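Work & Space, handout 4: the shared desk

Last time: storage rooms. Today one desk and the floor next to it. Read the Borex chapter on small-item storage before the lab, only the first half.

Terms
Compartment box = open top, fixed dividers. One kind of thing per slot, or it turns into a junk drawer.
Footprint = the area a thing takes up on the desk, lid open if it has a lid.
Reach zone = what you get to from the chair without leaning. Cards, phone, keyboard go in it.
Floor marking = tape on carpet, marks where things stay put. Corners first, then the long runs.

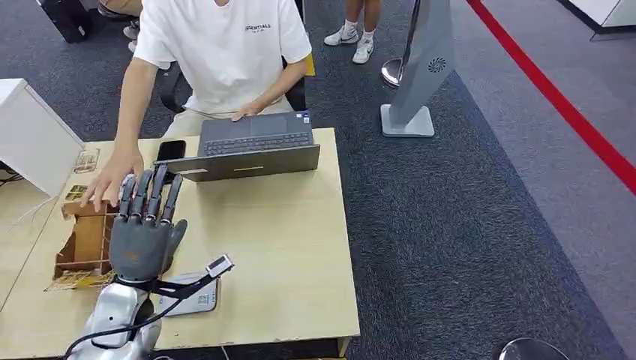
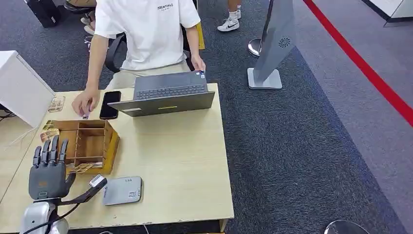
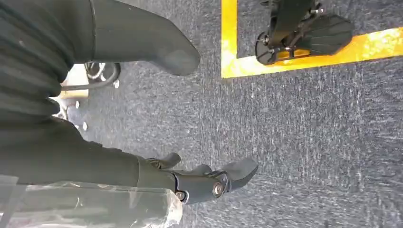 Regula Auer

Desk in the first two, taped carpet in the third. Compare where the laptop sits with where the box sits. Which one would you move? Cards: in a slot or flat on the table, pick one rule and stick to it. Phone the same.

For the lab (pairs of 2)
Sketch your own desk from above. Mark footprint and reach zone in diferent colors. Then re-do it with a compartment box added, something has to go.
Tape exercise if theres time, bring shoes you can kneel in.

Hand in at the Arkulville office, 14 February 2023. Late ones go to the Lodhi tray.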